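How a Robot Arm Decides Where to Move

A robot arm has no idea what a crate is. It has motors, it has joints, and it has a computer that sends numbers to the motors. The computer follows a set of instructions called software. Everything the arm seems to "know" is in the software.

This page explains three jobs that the software has to do. Engineers call them perception, planning and control. You can think of them as finding, choosing and moving.

Job one: finding

Suppose a robot at the Fornthorpe warehouse has to pick a bottle out of a crate. First it needs to find the bottle. Many robots use a camera for this. A camera picture, to a computer, is a very large grid of numbers. Each number says how bright one tiny dot is, or how red, green or blue.

The perception software looks for patterns in those numbers. It may have been trained on thousands of pictures of bottles. When it finds a pattern that fits, it reports a position: so far left or right, so far forward or back, so high or low. It also reports how the bottle is turned, because a bottle lying down has to be gripped differently from one standing up.

The software also gives a score for how sure it is. The Fornthorpe robot uses a program named Pundier, which scores from 0 to 100. If the score is under 61, the arm stays still and the camera takes another picture.

Job two: choosing

Now the robot knows where the bottle is. It still has to choose a way to get there.

Hold your hand out and touch a table. Keep your finger on the same spot and move your elbow up and down. Your finger stayed still, but your arm changed shape. A robot arm can often do something similar. There may be several arm shapes that put the gripper in the same place, and some of them would bump an elbow into a pole or a wall.

The planning software keeps a map of everything solid near the arm. It tries out possible paths on this map before any motor turns. If part of the arm would touch something, that path is thrown away. The planner at Fornthorpe is called Zavness, and it tests over 1,000 short pieces of path for one pick. Most are thrown away. From the ones that are left, it joins up a path that is short and smooth.
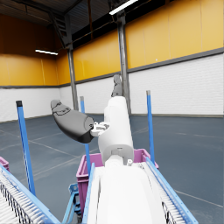 Paths are usually tested in a simulation first. A simulation is a world made inside a computer, a bit like the world in a video game. It has copies of the robot and the things near it, and it has rules for weight, pushing and falling. When a simulated arm hits a simulated crate, no parts break. The engineers read the report, change the software and run it again.

A simulation is never exactly the same as the real place. A real floor may slope slightly. A real crate may be bent. For this reason, engineers often change small things on purpose between runs, such as the lighting or the position of a crate. Software that works only when every object is in one exact spot is not ready to use.

Job three: moving

The path is a list of joint angles. The control software sends these angles to the motors, one set after another. Each joint has a sensor that measures its real angle. The controller compares two numbers: the angle it asked for and the angle it got.

Say it asked for 69 degrees and the sensor reads 66. The joint is 3 degrees short, so the controller tells the motor to push a little more. Then it checks again. This is called a feedback loop. It repeats many times each second, for every joint. An arm with 6 joints needs 6 loops running together.

Try it yourself

Ask a friend to close their eyes. Place a cup on a table and guide their hand to it using only the words left, right, forward, back, up and down. Watch the hand after each word and correct it with the next one. You are doing the perception and the planning, and the two of you together make a feedback loop.

Words to know

Perception: working out what is nearby and where it is.
Planning: choosing a safe path before moving.
Control: making the motors follow the path.
Simulation: a world inside a computer, used for testing.
Feedback loop: measure, compare, correct, repeat.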